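Play Kitchen Table Returns to the Pretau Library

December 18, 2020

Regulars in the children's room at the Pretau library have been asking me since May when the play kitchen is coming back, and I finally get to write the good version of this story. It's back! It's smaller, it lives on a table now instead of in the big plywood corner unit, and starting next week families can book it for a half hour at a time.

If you never saw the old setup, it was a monster. Sink, stove, fridge with a door that pinched people (me included), and a bin underneath that held everything anybody had ever donated. I dug around in that bin once looking for my nephew's mitten and found half a plastic lobster and a real can opener. When the room closed in the spring, the whole thing got taken apart and hauled to the basement, and Liliana Vitale, the children's librarian, decided it was staying there.

"I didn't want to wash a lobster every thirty minutes," she told me over the phone. Fair enough.

What she wanted was a short list of pieces that wipe down easily and that kids really do fight over. She spent a couple of evenings sorting, and then she asked for money. The Friends group put in $362, a good part of it raised at the sidewalk book sale, and the rest of the pieces came out of the old bin after a very long bath. So there's food, there are dishes, and there's an oven for the cooks who like to turn a knob and wait.
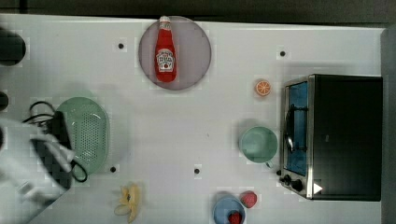
The fruit seems to be the big draw. Liliana's niece and nephew came in for a trial run, and the strawberries were gone in no time, served, eaten, served again, and finally hidden in somebody's sleeve. The ketchup went on everything. I'm told it went on the banana, too, and that the customer (Liliana) was expected to finish her plate.

I dropped by myself on Wednesday with my daughter, who is five and takes restaurants seriously. She ran a lunch counter for the entire half hour, would not let me near the oven, and informed me that the orange cost a hundred dollars. I had the soup. I don't know what was in the soup. She cried when we had to go, and then she cheered up in the car and planned out next week's menu, which is also soup.

Now for the practical part. The table is in the small reading room off the main hall, the one with the radiator that clanks. One household at a time, up to 2 children, with a grown-up staying in the room. Masks for everybody over the age of two. Sessions run on the hour, so the staff get the other half hour to wipe everything down and let it air out. Please leave the pieces on the table when you're done, even the ones that look clean, and please check pockets on the way out. Liliana asked me to say that last bit twice, so: check pockets.

You can't bring your own toys in to add to the set for now, and you can't bring real snacks, either. I know. My daughter had questions about that as well.

To book, call the front desk at extension 3284 or ask at the pickup window. Slots for the first week were going fast when I called, mostly the morning ones, but there were still openings after lunch. The library closes early on Christmas Eve and stays shut through the weekend, so don't plan on that stretch.

As for the old corner kitchen, it's looking for a home. Raffaele Benedetti, who looks after the building, says it's all there apart from one fridge hinge, and that it'll take two people and a truck to get it up the basement stairs and out the back. A day care or a church nursery would get first pick. If you're interested, leave your name at the desk and he'll call you back after New Year's. The lobster is included.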